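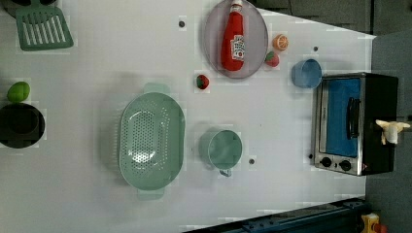
Photo: Zurness project, Clilluvberg shared workshop

Zurness Kitchen Table Build – Frequently Asked Questions

We get a fair number of emails about the table, and a good many of them ask the same things, so we have gathered the answers on one page. If yours isn't covered, write to us anyway. We do like getting mail, even if we can be slow to answer it.

What is Zurness?
Zurness is our hobby build at the Clilluvberg workshop: a robot arm next to a white table, and a set of toy dishes and play food for it to pick up and put somewhere else. We would love for it to tidy a whole pretend kitchen one day. For now we are very happy when a strawberry ends up on a plate.

How long have you been working on it?
It has been 18 months, counting the stretch when we only met to argue about cable routing. The first version of the table was too wobbly to be any use, and what you see on this site is version 2.

Why toys, and not real food and dishes?
We started with real fruit, and you can imagine how that went. A gripper that closes a little too hard makes a mess of a peach, and then you have a sticky bench and ants to think about. Toys keep for months and they cost very little. They also give us a lovely mix of shapes – a banana is a different problem from a mug, and a slotted spatula lying flat is a different problem again. We still haven't settled on a good way to pick up the colander.

What did it cost?
Leaving out the arm, which was bought secondhand through Gouveia, we have spent $1210. Most of that went into the table and its supports, and then there was a rather embarrassing amount on cables. Workshop membership is $365 a year and we haven't counted it, as we would be paying it anyway.

Does the arm run on its own?
Sometimes! We wrote a small control program called Dinari (it was the name of the folder and it stuck), and it can play back moves we have taught it. If a toy is a little off from where the program expects it, the fingers close on air. Most evenings, then, one of us sits by the keyboard and steps through the grasp slowly, with a hand near the stop button.

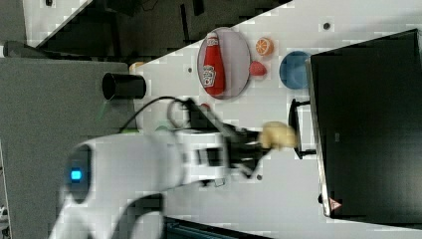
Soft, curved things have given us the most trouble, the banana above all. Our best advice is to come in low and slow, close on the thickest part, and lift a tiny bit before you swing sideways. Write down the grip setting when you get one you like. We didn't, for months, and had to find the same numbers all over again.

Where should the laptop go?
Anywhere the elbow can't reach, and please check that with the arm stretched right out, in every direction you plan to use. Ours goes on a little metal stand. Leave some slack in its cable too, but not so much that a loop can catch on the wrist.

Can I come and see it?
Yes, please do. We are usually in after 6 p.m., and October is a nice time to come because the workshop is open late all month. Children are welcome as long as a grown-up stays with them and everyone keeps behind the tape while the arm is powered.

Will you share the plans?
The table drawings are nearly ready. Dinari needs a good cleanup before we would let anyone else read it, but send us a note and we will put you on the list for both.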